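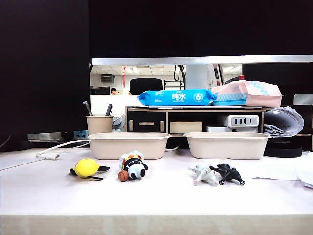
Okay, week four, and we're finally on to tidying a desk that somebody uses all day. Last time was closets, which are easy because you can shut the door on them! A desk is out in the open, and in my experience it fills up from the edges in. Look at the paper first: there's a stack curling up by the shelf and loose sheets drooping over the side of the table, and I'd bet most of your desks at home have a corner just like it. Then look at the two molded fiber trays behind the toys, sitting there ready for something to go in them. That's where we start.

My rule for trays (I stole it from the old Lallari workbook, the one with the coffee-colored cover) is one tray, one kind of thing. Toys and keepsakes in one, small daily stuff in the other. Paper does not go in a tray, ever. Paper goes in a folder or a drawer, and if you have more than 100 sheets on the desk you need to sort them at a different table before you do anything else. I mean it, I lost an entire evening to this in October.

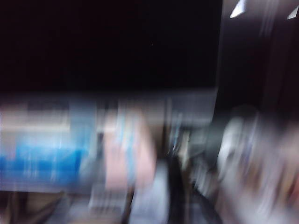
The order I want you to use for the exercise: clear the front of the desk, then the middle, then whatever's on top of the shelf. People always want to start with the shelf, I guess it feels like the grown-up part. Start in front, where your elbows go. You'll have a clean patch in a few minutes and the rest goes faster, at least it does for me.

Cables come after that. Follow each one from the plug end to wherever it goes, and if it goes nowhere, into the cable bag with it. I used to label mine with those Vinusus tags, 16 to a sheet, and they're fine, but masking tape and a pen do the same job.

Now, keepsakes. We had a long argument about these in the Galang section (you know who you are) and I still say you get to keep little figures on a work desk. Somebody asked me for a number and I don't have one. If they fit in the tray standing up, keep them.

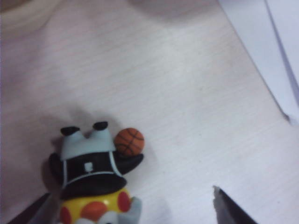
If they have to be stacked or laid down on top of each other, pick your favorites and move the others to a shelf where you can see them. Dust them first, a dry brush gets into the little grooves better than a cloth.

For next time: do one desk, yours or a willing relative's, and write half a page on what you moved and where it went. Bring the Hireo reading too, we'll need the part on drawers.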